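Bramwell Trail 2 riding boots, long-term review
Posted August 15, 2020

Worn for hacking, yard work and two lessons a week since April. Size 42, regular calf. The pair was bought at full price from the saddlery in Plellville.

The upper is full-grain leather to the ankle and a coated textile above it. A zip runs up the back of the leg and closes under a press stud. The sole is rubber with a shallow tread and a defined heel, which sits correctly in a standard iron and does not catch when the foot is withdrawn. I ride in 12 cm irons and have clearance on both sides.

Breaking in took 14 hours in the saddle. The ankle was stiff at first and made it hard to keep the heel down at rising trot. After that the leather creased in the right place and the problem went away. The boot has dropped slightly at the top, so anyone between two heights should order the taller one.

Water resistance is fair. The foot stayed dry through wet grass and light rain. In heavy rain, water came in at the base of the zip after 23 minutes. The stitching there is not taped.

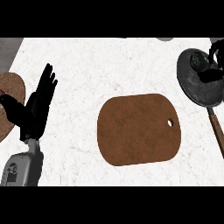 Raimo Heinonen wrote in to say that his pair leaked at the same point until he worked wax into the seam, and that the zip puller broke in the third month. He rides in the long version with a wide calf, and found the sole too smooth for leading a horse down a muddy bank.

My zip is intact, though it needs brushing out after schooling on sand. Grit in the lower teeth makes it run rough. Grip on mud is poor, I agree with him there. On concrete and rubber matting it is good.

Compared with the Rokomwood short boot and half chap, the Bramwell gives a steadier lower leg and less bulk at the knee. The Rokomwood is cooler in summer and easier to resole. I have not tried the Zornatix.

Fit: 3 out of 5
Security in the stirrup: 5 out of 5
Wet weather: 3 out of 5
Zip: 3 out of 5

Spare pullers are sold separately, in black only.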